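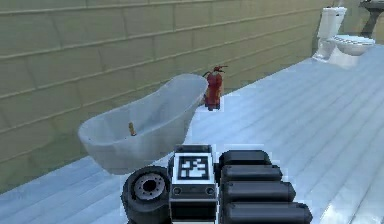 By Loukia Economou, Pullament Communications
Released July 17, 2021

Pullament Hands the Bathroom Floor to a Robot, and the Room List to the People Who Clean

GAETE – Pullament, which cleans and resets furnished apartments between tenants, will begin using its Simach tidying robot on regular shifts next month. The robot picks up small things that people leave behind in bathrooms and hallways. It does not scrub, it does not make beds, and it has no opinion on how towels should be folded, which puts it in a minority at Pullament.

The company looks after almost 900 apartments in and near Gaete. Every one of them gets a pickup pass before cleaning starts: bottles in the tub, caps behind the toilet, whatever has rolled along the baseboard. Crews have long called this part of the job "the stoop," and have never called it anything nicer. Starting with the first shift of the new schedule, the stoop belongs to Simach wherever a unit is available, and the crew members who used to do it will take over inspection, minor repairs and the daily room list.

The room list may be the bigger change. Until now it was drawn up by the front office and handed to crews each morning, when it was already wrong. Under the new arrangement, crew leads set the order of rooms themselves, decide which ones the robot goes into, and can pull it out of any room without filling in a form. Pullament did design a form. It was withdrawn in April after crew leads returned it with spelling corrections.

"I have spent a good part of my working life on my knees next to somebody else's toilet," said Lộc Phùng, crew lead and now head of robot operations, a title he did not ask for and has asked to have shortened. "If a machine wants that spot, it can have it. What I wanted in writing was who decides when it's in the way. I got that in writing."

Practicing where nothing breaks

Before Simach is let into an apartment, it rehearses in Rostar, the company's simulator. Rostar puts a computer model of the robot's arm and hand into computer-made rooms and has it reach for things there, over and over, at no cost to anyone's tile. There are 200 rooms in the present set. They were put together by Pullament's software team, who had clearly seen a bathroom but may not have been asked to clean one.

The results have a certain style. One room has a white slipper tub standing at an angle on a pale planked floor, with a red fire extinguisher directly behind its raised end. A toilet stands farther along the same wall. In the tub there is one small brown thing, upright, about as easy to overlook as the real items are. Another room has a block wall, a teal door and better art than most of the apartments Pullament services.

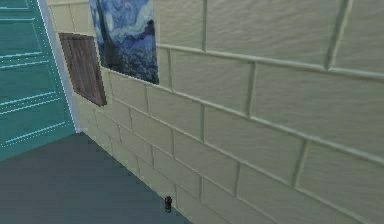

Inside Rostar: a block wall, a print resembling "The Starry Night," and a small dark object where the wall meets the floor.

Crew members were invited to review the rooms this spring, and did so at length. Their notes asked for hair, wet bath mats, shower curtains that hang into the tub and the particular sort of wastebasket that falls over when looked at. They also asked for worse lighting. The software team had been hoping for comments on the robot's reach and received instead a fairly complete account of how people live. Much of it has been scheduled for the next release of Rostar. The shower curtains are taking longer, as cloth is hard to simulate and apparently takes offense easily.

The review is now a paid part of the job. Each crew sends one person to a Rostar session every month, on the clock, to look at how Simach handles the rooms and to say what a real apartment would do to it. No technical background is needed. Sessions are held in the break room at the Gaete depot, where the big screen is, and the company has agreed to stop scheduling them over lunch.

What changes on a shift

A typical shift will run much as it does today, with a few differences. A crew lead opens the apartment, walks through it and decides whether the robot goes in. If it does, the crew begins in the kitchen while Simach works through the bathroom and hall. Anything it picks up goes into a tray for a person to sort, because deciding what is trash and what is somebody's earring remains a human responsibility at Pullament. Anything it cannot pick up, it leaves alone and reports. Crew members then clean as usual.

The company ran this pattern with 17 crew members and two robots during a tryout at the depot's training apartments. Opinions were mixed, and Pullament has decided to publish them that way. People liked having less bending to do. They disliked the waiting, and several said the robot spent too long considering the space behind the toilet. One wrote that it was like working with a very careful nephew. The reporting tone, a rising chirp, was disliked by everyone and has been replaced by a light.

"They wanted us to say it was great, and we said it was fine," said Phùng. "Fine is a good grade from this crew. The vacuum we had before this one never got there."

No cleaning jobs will be cut as part of the rollout, and hours will not be reduced for crews that work with a robot. Both points are in the written agreement with staff, which was signed ahead of this announcement at the staff's suggestion. Inspection and repair duties are paid at a higher rate, and training for them takes place during working hours. Crew members who would prefer to keep doing the pickup pass by hand may do so. Management had expected no takers and was mistaken: a small group has said it is faster without the robot, and for the moment it is probably right.

What it will not do

Simach will not enter an apartment while a tenant is at home. It will not open drawers, cabinets or medicine chests. It is not used on stairs, where it has shown caution, or in nurseries, where Pullament has.

Tenants will be told in their move-out letter that a robot may be used and can decline by replying to it. Their apartment will then be done entirely by people, on the same day and for the same fee.

The first crews to work with Simach will be those based at the Gaete depot. Other depots will follow when their crew leads say they are ready, a date the front office has been asked to stop guessing.

About Pullament

Pullament cleans, inspects and resets furnished apartments for landlords and rental agencies. The company develops the Simach tidying robot and the Rostar simulator at its Gaete depot, upstairs from the laundry.

Press contact

Loukia Economou, Pullament Communications, Gaete. Visits to a Rostar session can be arranged through the press office. Visitors are asked to bring their own mug.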